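Single-Use and Reusable Cups at the Torndale Campus Café
Project report, Environmental Studies
Mỹ Mai
25 December 2025

Background

Torndale has one café in the main building and a smaller coffee counter in the library. Both sell hot drinks in paper cups with a plastic lid. Both also let customers bring their own cup, and there is a small discount for doing so. The discount is printed on the menu board, but the type is small and it sits under the list of syrups.

I wanted to know how many drinks are sold in paper cups compared with reusable ones, and why people who own a reusable cup do not bring it. The second question turned out to take most of the work.

Method

The project had two parts. For the first, I asked the café for its sales totals for April. The register has a separate key for the discount, so every drink sold in a customer's own cup should show up. The manager warned me that staff sometimes forget to press it when there is a line.

For the second part I wrote a short survey with 7 questions and left paper copies at the library counter. I also talked to students in the study rooms on the upper floor, where many people take their drinks. I did not record names. Answers were typed into a spreadsheet and grouped by hand.

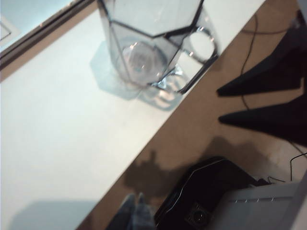 The survey asked what kind of cup people owned, how often they used it, where they washed it, and what would make them use it more. One question about price was badly worded. Several people took it to mean the price of the drink, when I meant the price of a new cup. I left that question out of the results.

Sales results

In April the two counters sold 2394 hot drinks between them. Of these, 1072 were sold in the customer's own cup, going by the discount key. That is a little under 45 percent. I had expected a much lower share, and so had the manager.

The two counters were quite different. Most of the own-cup sales were at the library, where the same people come back day after day and often have a bag with them. The main café gets more visitors and more people who are on the way to class. I do not have the hourly figures, so I can't say whether the morning rush is worse than the afternoon, though the staff believe it is.

Survey results

The most common reason for not bringing a cup was forgetting it at home. The next was washing. There are sinks in the restrooms but many people do not like to wash a cup there, and the kitchenette on the upper floor is locked in the evening. A dirty cup in a backpack came up again and again in the comments.

Leaks were the third reason. People with a travel mug that has a screw lid had few complaints. People who use an ordinary mug or a plastic one without a lid said they only use it at a desk, and would not carry it down the stairs full. Some of them buy a drink in a paper cup and pour it into their own mug when they sit down, which saves nothing.
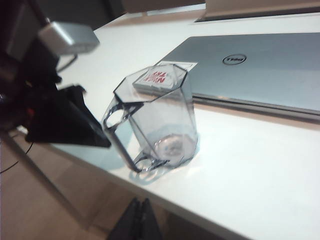
A smaller group said they did not know about the discount at all. This included people who had been buying coffee on campus for more than a year. When I told them the amount, most said it was too little to change what they do, but a few said they would try.

Comparison with Casness

Casness, the other campus, ran a cup loan plan last year. Students paid a deposit, took a cup, and returned it at either of 2 drop-off points. I spoke to the person who ran it. Return rates were good at first and dropped near exams, when cups stayed in dorm rooms for weeks. The plan was stopped over the summer and has not come back. She thought more drop-off points would have helped, mainly one in the dorms.

Problems with the data

One month is a short period, and April had a week of break in it. The discount key depends on staff remembering it, so the true number of own-cup sales may be higher. The survey was answered mostly by library users, who already bring their own cups more often than others.

Suggestions

Move the discount to the top of the menu board. Keep the kitchenette open until the library closes. Put a rinse tap near the library counter if the plumbing allows it; the building office is looking into the cost.

The spreadsheet and a blank copy of the survey are in the course folder.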